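**Zinell arm kit, anyone built one?**

**berenice_e**
Looking at the Zinell desktop arm kit for a community college intro course. We'd need 6 of them. The store page says the printed parts come finished and you supply the clamps. I'd like to hear from people who have had one running longer than a weekend.

**taltlow_rigo**
Had mine since June. Assembly took me 13 hours over several evenings. The screws come in one mixed bag, so sort them first. The manual skips the wrist cable routing. Leave more slack than you think you need, then run the wrist through its full range by hand before you power it up.

My practice job is one red 2x4 brick on a green baseplate. I tape the plate to the table and clamp the arm's base.

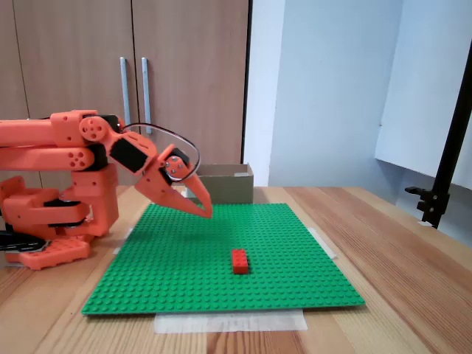
Lai-ching Hsieh here, posting from the shared lab account. I wouldn't buy 6. We bought 3 and one shoulder motor failed in the first month. Zinell replaced it, but shipping took 18 days and the students on that arm had nothing to do. Get a spare motor with the order.

**taltlow_rigo**
No motor trouble on mine. Did you run it with the default torque limit? It's set too high out of the box.

**lab_shared**
We lowered it on day one. It failed anyway. -LCH

**emiliano.c**
I'd go with the Devance kit for a class. It costs more, but the joints are metal and the software installs on a school laptop without admin rights. Zinell's does not.

**taltlow_rigo**
The Devance gripper is worse for small parts though. I tried one at a friend's shop and it kept pushing bricks sideways. Printed jaws you can at least reprint in a new shape.

**berenice_e**
The admin rights thing is a real problem for us. I'll ask IT. If they say no I'll look at Devance. Does either one sell spare motors separately?

**emiliano.c**
Devance does. For Zinell you have to email support.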